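项目进展报告（第3期）
项目名称：Plirkby 室内杂务机器操作可行性研究
报送：Kimia 技术资助办公室
承担单位：Clasora 操作技术实验室
编写：Lauri Niskanen
日期：02/01/2018

一、本期范围

本期工作按任务书第4条执行，内容限定为桌面整理类杂务，重点是线缆、小型电器与插座的处置。叠放织物、擦拭台面两项已在上期报告中说明，本期不重复。货架补货部分由 Pellegrini 门店提供场地，因场地协议尚在修订，本期只完成了准备工作，相关费用未发生。

任务书要求回答的问题是：现有的双臂机器能否在无人干预的条件下，完成一名普通员工在下班前对办公桌所做的整理。截至本期末，我们的答复仍是不能。可以单独完成的动作有若干项，但连贯完成整套动作的条件尚不具备。下文按动作类别说明原因，并列出下一阶段的安排。

二、任务分解

整理一张办公桌在人看来是一件事，在执行层面需要拆成若干段。目前采用的分段方式为：识别桌面物品；判断哪些物品应留在原位；抓取并移动应归位的物品；理顺并盘绕线缆；将插头插入或拔出插座；复核桌面状态。各段之间设检查点，任一检查点不通过即返回上一段。

分段方案在十月定稿，此后有一处改动。原方案把盘线放在插拔之后，现改为允许两种次序，由操作者按现场情况选择，并在记录中注明。改动的原因是人工操作本身就没有固定次序，强行统一会使示范数据偏离实际做法，训练出的策略遇到另一种初始状态时容易停滞。

示范由操作者双手各持一只夹爪完成，夹爪上装有方形标记，用于恢复其空间位姿。这种方式采得的动作比遥操作自然，速度也更接近日常劳动，代价是操作者的部分动作超出机械臂的可达范围，后期须逐条筛查。 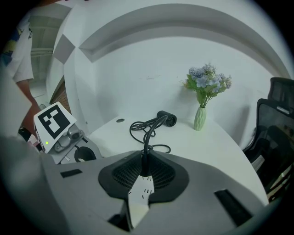
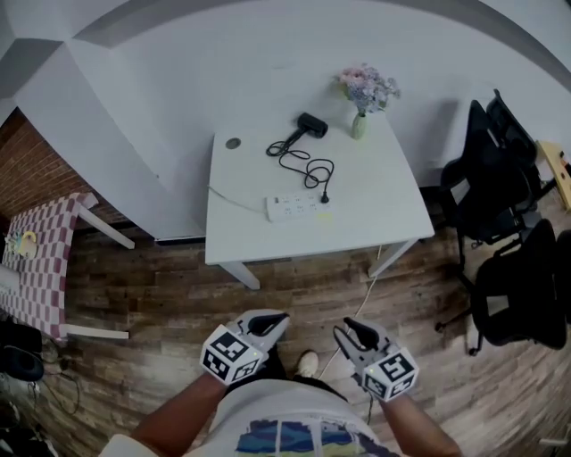 两幅均为办公桌线缆整理作业，同一场地。

三、各类动作的现状

1. 刚性小件的抓取与移动

外形规则、表面不反光的小型物件，抓取已较稳定。主要失误集中在两种情形：一是物件横卧，长轴与夹爪开合方向夹角过大；二是物件带有尾线，夹爪抬起后线缆受力，将物件从指端带偏。第二种情形在桌面整理中极为普遍，因为需要归位的电器多数是带线的。现有策略把物件和线缆当作两个独立对象处理，这一假设需要放弃。

2. 线缆处置

线缆是本项目中难度最高的对象。其形状没有固定描述，遮挡关系随每次触碰变化，黑色线缆重叠时，从单一视角难以判断哪一段在上。策略能够抓住线缆的某一点并提起，但不能可靠地找到线头，也不能判断提起之后线圈是否会收紧。

人工操作时，双手的分工很清楚：一只手固定，另一只手引导，两手不断交换角色。示范数据中这种交换发生得很快，常常没有明显的停顿可供切分。目前的模型学到了固定和引导两种姿态，却没有学到交换的时机，表现为两只夹爪同时抓紧、线缆绷直后停住。我们认为这属于策略本身的问题，增加同类示范的收益有限，需要在表征中加入受力信息。

扎带、魔术贴一类的固定件暂不列入。平行夹爪的指端较宽，操作此类固定件需要另行设计指端，超出本期预算。

3. 插头与插座

插入动作对位姿误差的容忍度很低。插头被夹持后在指端间会有微小转动，标记方块只能给出夹爪的位姿，给不出插头的位姿。目前依靠腕部视角做末段修正，插排固定时效果尚可；插排未固定时，插头接触孔位后会推动插排滑移，修正随即失效。人通常会用另一只手按住插排，因此该动作应按双手任务重新标注，此项工作已经开始。

所有由机器执行的插拔试验均在断电条件下进行。本项目在现阶段不申请带电试验，安全评估未完成之前也不会改变这一做法。

4. 归位判断

哪些物品该收、哪些该留，是语义问题，与操作能力无关，但同样影响结果。桌上的摆件、花瓶等装饰物应当留在原位，策略在动作规划时必须绕开它们。较轻的高瘦物件尤其需要留出余量，夹爪拖动线缆时，线圈外侧扫过的范围往往大于夹爪自身的运动范围。现有避障只计算夹爪和机械臂，没有计算被拖动的线缆，此缺陷已列入修正清单。

四、数据质量

本期示范的筛查标准有2项：标记在整段动作中可连续解算；手部动作在目标机械臂的可达范围之内。不符合任一项的记录移入备用集，不参与训练，但保留用于分析人的操作习惯。

标记丢失多发生在操作者身体前倾、夹爪靠近桌面时，标记面与视线近乎平行。对策是要求操作者略微抬高肘部，实施后丢失有所减少，但动作随之变得拘谨，盘线时较为明显。是否值得以自然度换取解算率，尚无定论，下期将对两种姿势分别训练后比较。

照明方面，白色桌面、浅色墙面的环境曝光偏高，黑色线缆的内部细节容易压成一片。已改用固定曝光，并在标注规范中规定：线缆交叠关系不能确认的，一律标为未知，不得推测。

五、对店面作业的推论

资助方在上次评审中询问，桌面整理的结论能否外推到店面作业。我们的意见是部分可以。货架补货以刚性包装为主，位置规则，对应的是第三节第1类动作，预期进度快于办公环境。收银台后方的线缆、充电座和扫描器与办公桌情况接近，短期内不宜作出承诺。Pellegrini 方面已被告知这一判断。

六、人员与经费

人员无变动。设备支出在核定额度之内，主要用于指端橡胶垫更换和存储扩容。标注工时超出计划，来源是双手任务的重新标注，拟从差旅科目调剂，调剂申请随本报告附送，请予批复。

七、下一阶段安排

下期完成2项工作。第一，在夹爪指端加装受力传感，重新采集盘线与插拔两类示范，原有数据不作废，用作对照。第二，将线缆纳入避障计算，先采用简化的包络模型，不追求形状精度。

店面部分待协议签署后启动，若签署时间继续推迟，建议将该部分整体移入下一年度，不压缩采集周期。评审所需的原始记录已归档，可按编号调阅。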